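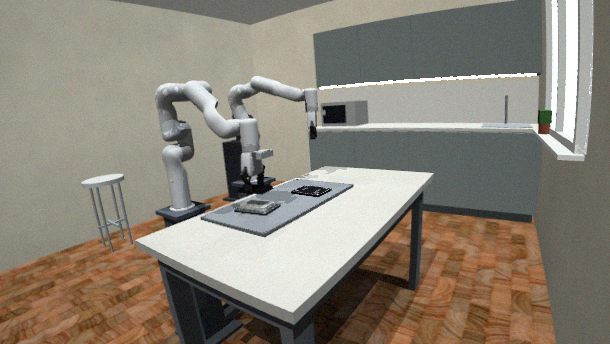
Tùng Thái told me that his bread tasted fine until he moved to a new apartment, and after that every loaf came out flat and sour, with the same flour and the same recipe card. He wanted to know what he was doing wrong. I get that question a lot, and it's a great way into Chapter 4, so let's stay with it for a bit.

Yeast is alive. You read that back in Chapter 3 and maybe underlined it, but it's easy to forget once you have a recipe in front of you (I forget it all the time!). A recipe says "let rise one hour" as if dough could read a clock. My own kitchen in Belton is chilly in March, and an hour there does next to nothing. My sister's place in Cumden is warm as a greenhouse, and the same dough will climb right out of the bowl while you're on the phone.

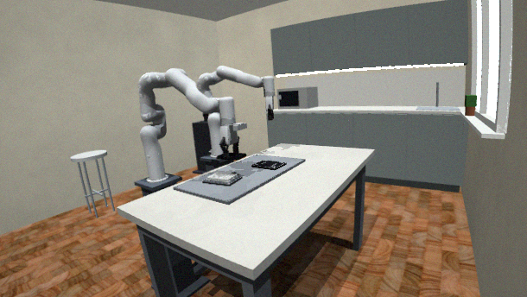
Figure 4.1. Kitchen with a white-topped table.

So in this chapter we're going to stop watching the clock and start watching the dough. We'll look at what yeast eats, what it gives off, and why salt slows it down. We'll also talk about flour weight. Bakers set the flour at 100 percent and measure everything else against it, which sounds fussy until you try to make a double batch and find the math is already done for you.

What does yeast give off as it feeds? Mostly carbon dioxide and alcohol, and the gas is what gets trapped in the dough and makes it rise.

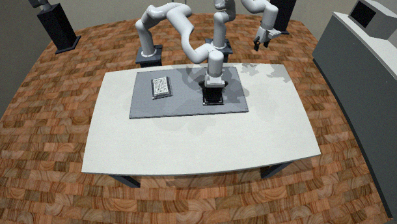 Why does cold dough rise so slowly? Yeast feeds more slowly at low temperatures, so it makes less gas in the same amount of time.

Slow isn't bad, by the way. I leave my pizza dough in the fridge for 8 hours, sometimes overnight, and I like the flavor a lot better. The trouble starts when you expect a fast rise and get a slow one, or the other way around, which is what happened with that flat, sour bread. The new apartment was hot, the dough had gone way past ready, and by the time it reached the oven it had very little

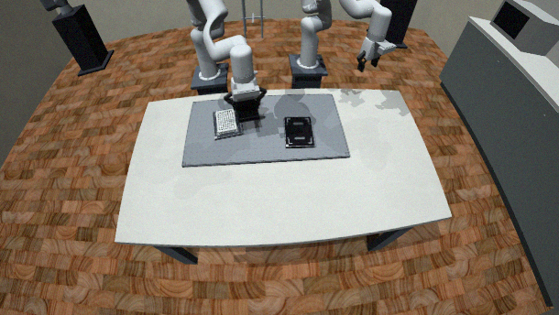
push left in it. Cutting the rise short fixed it on the second try.

Before you read on, mix up a small batch of plain dough and split it between two jars. Put one in the fridge and one on the counter, mark the starting height with a rubber band, and check on them whenever you walk by. Write down what you see, even if it's dull. We'll need those notes in the section on proofing.

Also in this unit
Flour, Water, Salt: The Short Version
Reading a Recipe from Stomiva
Gil's Rye Starter, Day by Day
Review Problems for Chapter 3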